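Fruit & Veg Share Table FAQ
Lurnby Hall, Fistadcombe

When's it on?
Sunday mornings from 9, till the produce is gone. Usually gone by 11.

Do I have to bring something to take something?
No. Bring what you've got, take what you'll eat.

What can I bring?
Backyard fruit and veg, whole, rinsed. Lemons always welcome. No cut pumpkin please, no jam, no eggs (ask Marcelle Arnaud about eggs, seperate roster).

Bruised stuff?
Small marks fine. Soft or mouldy, green bin at home.

Is there a limit?
3 of any one thing til 10 o'clock, after that go for it.

Do I need bags?
Yes, BYO. We've run out of spares again.

What are the coloured plates for?
Sorting. Red plate is for singles, odd ones that didn't come with a bagful. Please don't take the plates home, we're down to the last few.

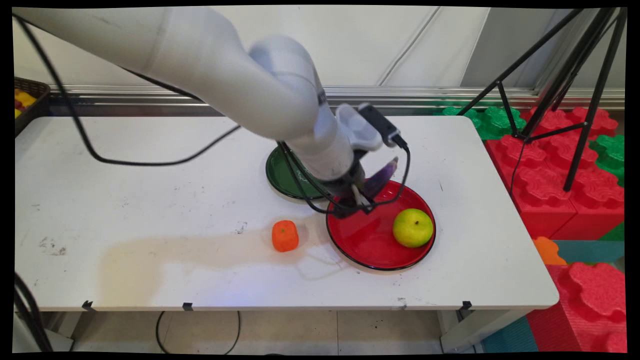 Eggplant and apple at the red plate, tangerine still on the table.

Can I drop off early?
Saturday no, hall's locked. Side door on the day from half 8.

Who do I ring?
Nouhaila Mansour, number's on the noticeboard. Text is better, she's teaching most days.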